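The Forgotten Governor: a conversation with the biographer of Roussel

Most people who know the name Roussel know it from the street that runs down to the harbor at Berkura. The man himself has been harder to find. He governed the settlement for eight winters, left almost no portrait worth the name, and was buried under a stone that spells his name wrong. Now he has a biography, and it is a wonderful one.

I met the author on a Thursday morning, over toast and a lot of coffee. 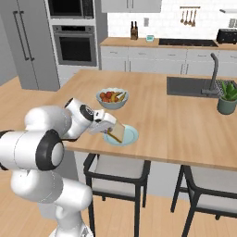
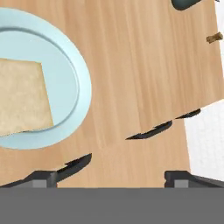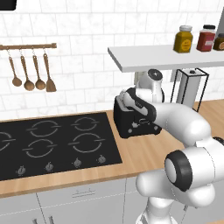
"I came to him by accident," she told me. "I was reading the Gendard letters for something else entirely, a piece on the salt trade, and there was this furious young lieutenant who kept turning up in the margins. He complained about the boots. He complained about the flour. I thought, who is this?"

It took her years to answer that. The Gendard collection holds 1,002 letters, most of them never indexed, and she read every one – some of them twice, when the ink had gone so pale that she had to wait for a bright afternoon. Roussel's own hand appears in only 40. The rest of him has to be put together from quartermasters' lists, a ship's log and the diary of a clerk who plainly couldn't stand him.

"The clerk is my favorite!" she said. "He hated Roussel so much that he wrote down everything he did. What time he got up, who he had to dinner, how he took the news about the fort. You couldn't ask for a better witness, as long as you remember he's being mean."

The fort is Wivo, and the chapter on its surrender is the best thing in the book. Older histories have Roussel giving it up without a fight. She has gone back to the garrison returns and found that he had two companies on paper and barely one that could stand, with fever in the barracks and no powder dry enough to use. He held out through most of January anyway.

"I don't want to make a hero of him," she said. "He was hard on his men and he was terrible with money, his own and the Crown's. But he was not a coward, and that word has been stuck to him ever since."

I asked about his early life, which takes up a single short chapter. She laughed. "It was forty pages once. Then I took out everything I'd guessed." What's left is a baptism, a commission bought by an uncle, and a debt to a tailor that followed him across the ocean.

She is back in the archive already, on the trail of the clerk this time. He went home a few years after Roussel died, opened a shop and seems to have kept on writing. There may be a second diary, and she has a letter out to the family who might own it.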